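Nendska Service Desk
Ticket: Hand-guided demonstrations, basin cleaning task, left gripper trajectory rejected
Opened: October 30, 2019
Opened by: Ileana Bălan
Assigned to: Faustino Sandoval
Priority: 2
Status: Closed, with one follow-up

Summary
Demonstrations of the basin cleaning task, recorded with the paired hand-held grippers, are being refused by the Durel import service. The right-hand trajectory is accepted. The left-hand trajectory is returned with the message "pose track discontinuous". Of 200 demonstrations submitted from the Cárdenas site, 40 have been refused.

Steps already taken by the site
The left gripper was restarted and its cable reseated at both ends. The finger opening was recalibrated in accordance with the operator manual. Neither measure altered the result. The same operator recorded the table-wiping task with the same pair of grippers and no files were refused.

First response, Faustino Sandoval
The refused files have been examined. In each of them the left marker cube is lost when the operator reaches across to the far rim of the basin, and the track resumes with a jump in orientation. The fault does not appear to lie in the import service. The site is requested to confirm the operator's standing position and the order in which the tools are taken up.

The operator stands close against the basin and works over it with both forearms extended. The spray bottle is kept at the upper edge near the tap, and the blue scraping tool on the rim to the left. 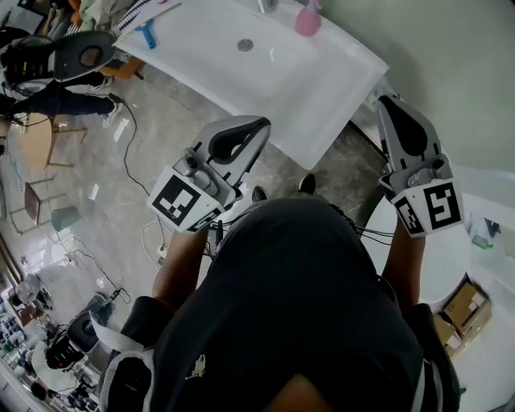
Zuweira Zakaria asked whether the operators had been told to keep the wrist level when reaching for the scraper, as the left cube turns away from the head view if the hand is rolled inwards, and one visible face seen at a steep angle is not sufficient for the tracker. She added that the right hand seldom has to make this movement and would not show the fault.

Second response, Faustino Sandoval
The explanation is consistent with the files. The site is asked to record 4 trial demonstrations with the wrist held level throughout the reach, and to submit them under the Imon test profile so that they do not enter the training set.

Site reply, Ileana Bălan
Trials submitted. All were accepted. The operator reports that the movement is slower and somewhat tiring.

Resolution
Operator instructions for the basin task have been amended. The refused files are to be withdrawn and recorded again. No change has been made to the import service.

Follow-up
Emiliano Zepeda to advise whether the discontinuity threshold may be shown to operators at the time of recording.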